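My morning at Skinamley starts with a telling-off, because I've stepped over the tape in my outdoor shoes. Fair enough! Angeliki Psarras hands me a pair of slippers and goes back to her keyboard. She wants 200 good runs by Friday and so far today she has 10.

A run is one go at a small job, with a person steering the arm and the computer saving every twitch of it. Pile up enough of them (800 for the last job, she tells me, with a groan) and the learning system, which they call Dirov, can start having a stab at it by itself.

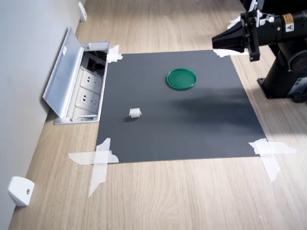
I'd pictured the clever bit happening on a screen, and it's mostly people kneeling down and moving things a few inches. Between runs, Angeliki shifts the green lid and the little white cylinder to fresh spots on the dark paper, and she's strict about it, as a system that always finds the lid in one place will only ever look there. I had a go at steering and I was dreadful, all wobbles and second thoughts. She kept 2 of mine anyway! Dirov needs to see a bit of dithering, apparently, and how you get out of it.

By lunch my knees had gone and she was up to 34, humming, asking if I fancied staying for the afternoon.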